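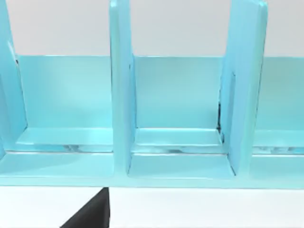

4.2 Changes to the racking job

Before the arm was brought in, racking at Layug was done by two people per shift, who took clean cups from the belt, looked them over and set them in the rack. Inspection was never written down as a task. In the interviews, workers spoke of it as something the hands did while the eyes were on the next cup. When the Piltis cell took over the placing, the looking had to be given to someone, and on most shifts it went to the person now called the cell attendant.

The attendants' work has three parts: clearing stops, checking cups for chips, and preparing new tasks in the simulator before they are run on the floor. The third was the least expected. Plemix, who supplied the software, had planned for its own staff to do it, but by October two attendants were doing most of it themselves. Jocelyn Cabanatuan, who had racked by hand for many years, told us that she knew which cups would give trouble "from the shape of the handle, or from there not being one". Her notes led to changes in the order in which cups were picked.

A simulated task is made up of a few objects and the arm. In Figure 2 a white cup with blue blotches lies within reach of a black gripper finger, whose tip is almost at the rim. Attendants said that they judged views of this kind by the gap between finger and rim, and paid little attention to the table or the pattern.

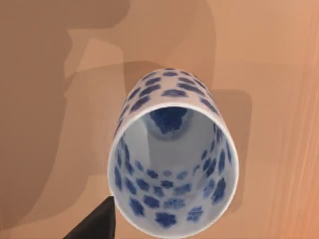 Pay did not follow the change at once. Attendants stayed on the racking grade through the trial, although they were now answerable for 944 stops in the log, of which 656 were cleared without calling an engineer. Cheuk-hei Tsao, the shift lead, argued that clearing a stop was skilled work and should be graded as such. Managers took the view that it was part of minding a machine — a phrase several attendants repeated to us with some annoyance.

Workers also described a loss of company. Two people at a belt can talk, and new starters used to learn the job that way. The attendant stands alone behind the guard, and the simulator is in a side office. At Brukeck, where the same cell was fitted later, the screen was put beside the belt at the workers' request. We return to this difference in Section 5.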